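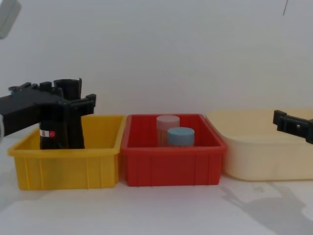 My sister swears the Vudley did more for her hands than the cream she'd been rubbing in for years, and she told me to quit reading reviews and just buy one. So I bought one. Now you get a review.

Vudley heated mitts, the pair, from Zivville. I have psoriatic arthritis, mostly fingers and the right wrist. Mornings are bad. Jars, zippers, the little tab on the cat food, forget it.

What you get: two mitts, one cord that splits, a controller with 8 heat settings. No bag. Manual is one folded sheet and the print is tiny.

Heat first. Good. Settings 1 thru 3 I can barely feel. 5 is where I live. 8 is too much for me, and I have some numbness in two fingertips so I don't mess with it. If you have numbness or Raynaud's ask your doctor before using any of these, mine wanted me at 16 minutes max per session and off at night.

Does it help? Some. Fingers loosen up enough to button a shirt. Lasts maybe an hour, then I'm back to normal stiff. Did nothing for a real flare in May, too swollen to even get the mitt on. Cold pack that week insted.

Complaints. The controller button is small and stiff!! On a product for people with bad hands. I press it with my knuckle. Also you can't work the thing once both mitts are on, so set the heat, then put the second one in. Cord too short for my couch. Liner doesn't come out so you're wiping it with a damp cloth, and it stays kind of clammy after.

Had the Jonduten wrap before this. Cheaper, softer, only does the wrist, died on me after one winter. The Oláh gloves are just compression, no heat, but I wear those under dishes gloves and like them fine. Different job.

Returns: first pair had a dead left mitt. Zivville swapped it, took 2 weeks, they paid shipping. No fight about it.

Would I buy again, yes, on sale. Full price I'd think about it. Will update if teh cord goes.

Posted January 9, 2023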